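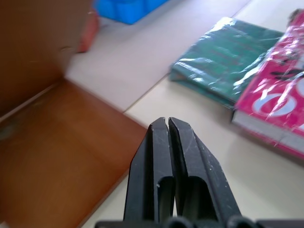 September, a little after 5 in the morning

Awake before the alarm again. Made coffee and sat on the back step until it got light. The rain has stopped but the gutter is still dripping onto the bin lid, and I must get the ladder out.

The sourdough is a failure for the second time. I fed it with the Namach rye flour this time and kept it on top of the fridge, and it smelled fine, but the loaf came out flat and gray inside. I ate two slices with butter anyway. Bjartur Bach says my kitchen is too cold at night and he may be right. He keeps his in the oven with only the light on. I will try that next.
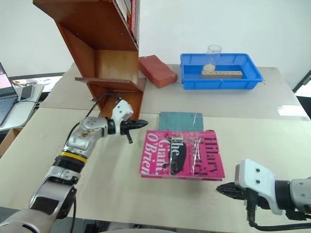 1 min read

Walked to Mesent for onions and stamps. The road past the Böttcher yard is closed, so I went by the canal, which adds 15 minutes. Saw a heron standing on the lock gate. The blackberries along there are nearly over – I got enough for one small crumble.

Letter from Ikmont about the boiler. They want 521 for the new pump, fitted, and can come on the 14th. I called and said yes. I had hoped to wait until spring, but the upstairs radiators have been cold since last week and I don't want to go into winter like that.

Afternoon: finished the hem on the bedroom curtains. One side is longer than the other by the width of a finger. Left it.

Bjartur called at supper to ask if I still have his bread knife. I do. Will take it over tomorrow with half the crumble.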